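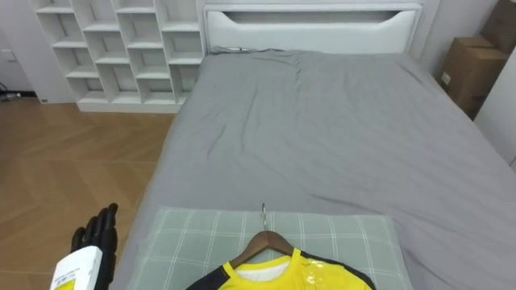
## Chapter 8: Press Coverage and the Right of Reply

When a news outlet reports that a government, a firm or a public body has treated people badly, the report rarely ends the matter. The body concerned may deny it, correct part of it, or accuse the outlet of bias. Readers then have two accounts and must decide how much weight to give each. A picture seldom settles the question on its own. A photograph of a bed with a gray fitted sheet, a green plaid pillow and a wooden clothes hanger lying on the pillow can be printed over a story about hostel standards or over one about holiday lets, and the caption will do most of the work. This chapter looks at what happens after a disputed report has been published, and at the rules that apply to the reply.

### 8.1 What a right of reply is

A right of reply lets a person or body named in a report answer it in the same outlet. In some countries the right is set out in law. In others it is found only in a code that editors have agreed to follow, and an outlet that has not signed the code is not bound by it.

A reply differs from a correction. In a correction, the outlet states that it made an error. In a reply, the outlet makes no such statement. It gives space to the other side and may go on standing by its report. Students often confuse the two, and so do many of the people who write in to complain.

### 8.2 The Drestden dormitory dispute

The main case for this chapter concerns the town of Drestden, where a food packing firm, Zotetti, housed seasonal workers from abroad in a converted school. In November a regional paper, the *Usta Courier*, reported that 214 workers were living in rooms meant for 100. The report relied on interviews with workers who asked not to be named.

Zotetti issued a statement the next morning. It accepted the number of workers but said that the limit of 100 applied to an older part of the building only. The town council supported the firm and called the report an insult to Drestden. A petition asking the paper to withdraw the story gathered 3,000 signatures.

A nurse at the Rüegg clinic, which treated many of the workers, then posted an account of her own online. She wrote that she had seen overcrowding, but that medical care had been free and prompt. Both sides quoted her. The paper used the first half of her account and the council used the second.

The *Courier* printed Zotetti's reply in full on page 8. The original report had been on the front page. The firm complained that the reply had not been given equal prominence, and the complaint went to the regional press panel. We return to its decision in section 8.5.

### 8.3 Terms used in this chapter

**Prominence:** where an item appears and how much space it is given.

**First-hand account:** a statement by someone who saw or took part in the events described.

**Fair comment:** an opinion, honestly held, on a matter of public interest and based on facts that are true.

### Before you read on

Write a short note on each of the following and keep it until the end of the chapter.

1. Which facts did the paper and the firm agree on?
2. Should the nurse's account have been printed whole?
3. Does a reply on an inside page answer a report on the front page?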